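Cloth folding, glove and marker kit, round table. Notes from the morning, July 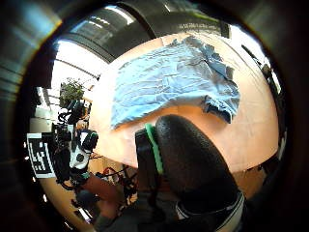
Mateja Bošković thinks we should stop resetting the cloth by hand into the same rough rectangle, as the policy will only ever learn that one start. She'd have us drop it from elbow height and take whatever we get. I agree in part. Dropped starts are slower to fold and we lose more takes, so I've split the block: 40 laid out by hand, 35 dropped.

Running total for the light blue cloth is 298 takes, before any are thrown out.

Things to sort:

- The window glare is strong on the left. Radomir checked yesterday's tracking and the marker loses its corners when it tilts steeply towards the light. Try the blind half down for the dropped set and note which takes had it.
- Cables. They hang low between the hands and I keep catching them with my sleeve. Tape them to the forearm before the next block.
- Thumb pad slips on single layers. Fine on a bunched edge. I'm pinching further in than I would bare-handed, and that will show up in the data. Not sure it matters yet.

Takes from the dropped set go in their own folder, named `clurmont_drop`. Please don't merge them with the hand-laid ones until Selma has run the comparison.

We agreed that a take ends when both hands are clear of the cloth. Kastriot had been ending his when the last fold was down, so his are shorter and the release is missing. I've marked 55 of them for re-recording. The folds themselves are usable if we only want the first half of the motion.

11.40: stopped for a battery change. Recalibrated the left hand afterwards, right hand left as it was.

Still to ask Radomir: do we log failed grasps as their own label, or leave them inside the take? I've left them in for now.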